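ホーム 研究室紹介 学生レポート 設備予約 アクセス

共用工房における積み木ビンピッキング装置の製作(中間報告)
報告者:Fadime Bozkurt

1. 経緯
「Carrier」は、箱に雑然と入った積み木をつまみ上げ、隣の箱へ移すだけの装置である。三歳児なら飽きるまでに終わらせる作業に、私は一学期を費やした。場所はGrostbridgeの共用工房。KUKAのアームは工房の備品で、予約は一回2時間までと決まっている。起動と原点合わせと反省で、その半分は消える。

2. 構成
グリッパは空気圧式で、指は自作した。初代の指は机上では美しく開閉したが、エア配管をつないだ途端に片側だけ勤勉になった。現在は左右の形が違う。設計思想と書きたいところだが、片方を作り直したときに寸法を写し間違え、そのほうがよくつかめたので残してある。

ケーブルはアームの外側に沿わせて結束した。手首を回すたびに引っ張られるので、輪をひとつ余分に作った。見た目については指導教員から「元気がいい」との評価をいただいている。

3. 箱の固定
当初、箱は置いただけだった。指が壁に触れるたびに箱が逃げ、アームはそれを律儀に追わず、何もない空間をつかみ続けた。そこで木の板をあて、クランプで締めた。Denine工具店の店主には専用治具を勧められたが、予算の残りが613円だったため、丁重に話題を変えた。

4. 試験
つかみ動作を100回行い、成功は50回であった。硬貨を投げても同じ成績が出るが、硬貨は積み木を運べない。失敗の大半は積み木どうしが重なった場合に起きた。一本だけ離れて寝ている積み木なら、ほぼ問題ない。斜めに寄りかかった二本が相手になると、指先が隙間に入らず、上の一本を押して向きを変えるだけで終わる。
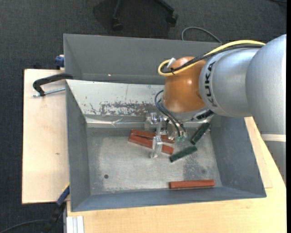 対策として、下降の途中で一度止め、手首を少し回してから降ろす手順を加えた。一回あたりの時間は延びたが、壁をこする音は減り、隣の作業台から苦情が来なくなった。箱の奥の斜面は相変わらず苦手で、壁際に寄った積み木は今のところ候補から外している。

5. 今後
四月に指先をもう少し薄く削る。カメラの較正も、前回の値をメモした紙が見つかり次第やり直す。Griltbergの学生発表会には申し込み済みで、題目は「高信頼把持」とした。変更の締め切りはもう過ぎている。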